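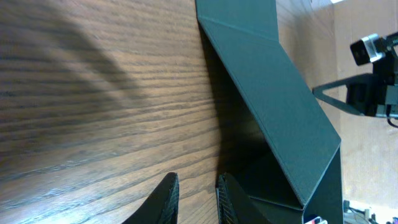 OK, long one today, so get a drink. Our preprint went up this morning and people keep asking me what "ask late" means. It's my term, so blame me and not Xiuying Kong, who did most of the math.

Short version: when a robot copies a human demo, it usually guesses a whole chunk of motion ahead and then plays it out. Longer chunks look smooth. Shorter chunks let it react. Everybody picks one length and lives with it.

We let the length change during the task. The policy makes several guesses at once, and as long as they agree, it keeps going with the chunk it has. When they start to spread apart, it drops the rest and looks again. That's the whole trick!! I've seen fancier stuff in a toaster manual.

Why bother? Watch any two-arm policy for an afternoon (I have watched so, so many afternoons) and you'll see the dumb failures all bunch up in the last inch before contact. The reach is fine. The grab is where it goes sideways.

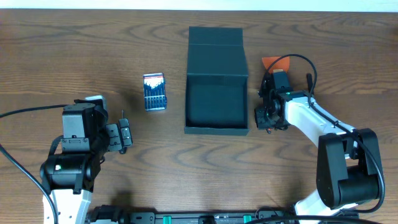
Two-arm tasks make this worse, because each arm has its own moment where it needs to pay attention. With one shared chunk length, the arm that's only waiting drags the other one along. Think of an open box in the middle with its lid folded back, and a case of little blue-handled screwdrivers off to the left of it. The left arm has a narrow upright thing to deal with and the right arm has the box, and those are really different problems! So in our version each arm keeps its own spread score and can re-plan by itself.

Numbers, for the numbers people. We trained on 312 demos, all teleoperated, most of them by Wenceslao Godoy, who is scary good at it. Then 270 test runs, split evenly between fixed chunks and ours. Fixed chunks finished 84 of their 135. Ours finished 111 of 135. Same network, same demos, same everything else.

Before you get too excited: it's one table, one lab, and a small pile of objects. Britta Hagedorn at Doolan is setting up the same test on different arms and I'd wait for hers before rewriting your whole stack.

Also it's slower. Looking again costs time, and on the easy stuff you get nothing back for it. We tried a cap on how often it can re-plan and that helped some, but I don't love the cap. Feels like tape.

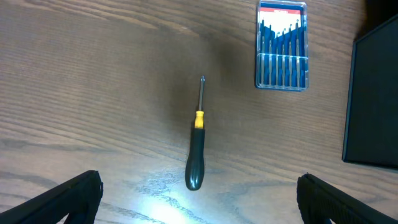
The part I'm happiest about is the spread score, because you can just plot it. Nidia Apaza made a little viewer where the line climbs as the fingers close in, and you can point at the spot where the policy got nervous. Before this I was debugging by squinting.

Stuff that didn't work: learning the threshold end to end (it learned to never look again, lol), using only the wrist views to compute the spread, and averaging the guesses, which gave us a very confident motion straight down the middle of two good ones.

Jana Vogler asked if it works with a single arm. Yep, smaller gain though. It's in the appendix, the table with the ugly column widths.

Code is coming in July. I have to pull out a bunch of hard-coded paths first and my comments are not fit for company. If you want to try it sooner, my DMs are open, tell me what arms you've got.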